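Subject: Re: [smallclocks] Little white alarm clock, legs and a rod underneath?

Hi all,

Replying to the question from last night, quoted below so the digest readers can follow along.

> Hello list, new here, please be gentle. I picked up a white wind-up alarm
> clock at the Trenotham flea market for 5 dollars. It has two metal legs and
> then a third thing between them, a little rod that doesn't touch the table
> when the clock is standing up. Is it a broken leg? A stop for the alarm?
> Also the legs wobble and I'm scared to turn them in case something lets go
> inside. It loses 14 minutes a day but I can live with that if it will just
> stand up straight. My sister says glue it. Should I glue it?

Welcome! And please don't glue it. Your sister means well, but glue on a leg thread is how I ended up with a clock that leans like it's had a long lunch, and I have never gotten it straight again.

I have a white one that sounds a lot like yours, so I got it out after supper and laid it on its back on the marble-top table where I do all my fiddling. On mine the legs come out of the bottom of the case at a slant, one to each side, and they have rounded silver tips. Between them there's a small dark opening, and a short thin gray piece that points down at the table. I'm guessing that's the same thing you're calling the rod.
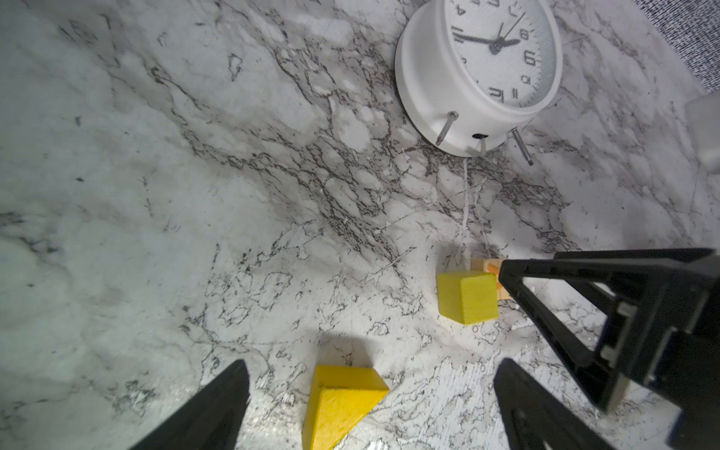

My white one on its back, legs toward you. The gray bit I mean is between them.

I can't swear to what yours does without having it in my hands. Going by the clocks I've had apart over the years, I'd say there are two likely answers. It might be a control of some kind that the maker stuck underneath to keep the look clean, and if so it will have a bit of travel to it, in and out or side to side. Or it's just a pin or a stub that holds something in place and was never meant to be handled at all. Push it very lightly with a fingertip. If it moves and springs back, it's a control. If it feels solid, leave it alone! I snapped one off a travel clock years ago by being curious with pliers and I still have the stub in a jar.

I really don't think it's a broken leg, though. Two legs in front and the back edge of the case for the third point is a very common way to make these stand, and a broken leg would usually be a match for the other two in thickness. Mine's short and thin.

Now the wobble. On most of the ones I've owned the legs are threaded and go either into the case itself or into a nut on the inside. Lay the clock down on a folded dish towel (do as I say, not as I do, I never remember the towel) and turn one leg clockwise with your fingers. Fingers only. If it snugs up, you're finished, do the other one and go have a coffee. If it spins and spins, the nut inside has come loose and you'll need the back off, so write again before you do that because the winding keys have to come off first and they don't all unscrew in the same direction.

If the leg snugs up but works loose again in a week, a single turn of plumber's tape on the thread does wonders. I buy mine at the Zasbridge hardware store, where they keep it next to the birdseed for some reason. One turn only – two and it won't go back in.

About the 14 minutes, you shouldn't have to live with that. Look for a slot or a little lever on the back marked with F and S, or sometimes plus and minus. Move it the tiniest bit toward F, set the clock, wait a whole day, look again. Mine was losing 12 when I got it and it took me most of April to get it down to where I'd trust it to wake me up. Always wind it at the same time of day while you're testing or you'll chase your own tail. If it still runs way slow with the lever all the way over, it probably wants cleaning, and that's a longer email.

One more thing, is there anything printed at the bottom of the dial on yours, down under the 6? Sometimes it's so small you need a magnifier. Somebody on here was collecting dial markings a while back and I'd be curious whether yours has one. A shot of the back would help too, with the keys showing.

Oh, and does anyone still have the parts list that was going around after the Inotberg swap meet? I had it, I printed it, and I have no idea where I put it. I'm after a bell hammer for a different clock.

Let us know how the legs go!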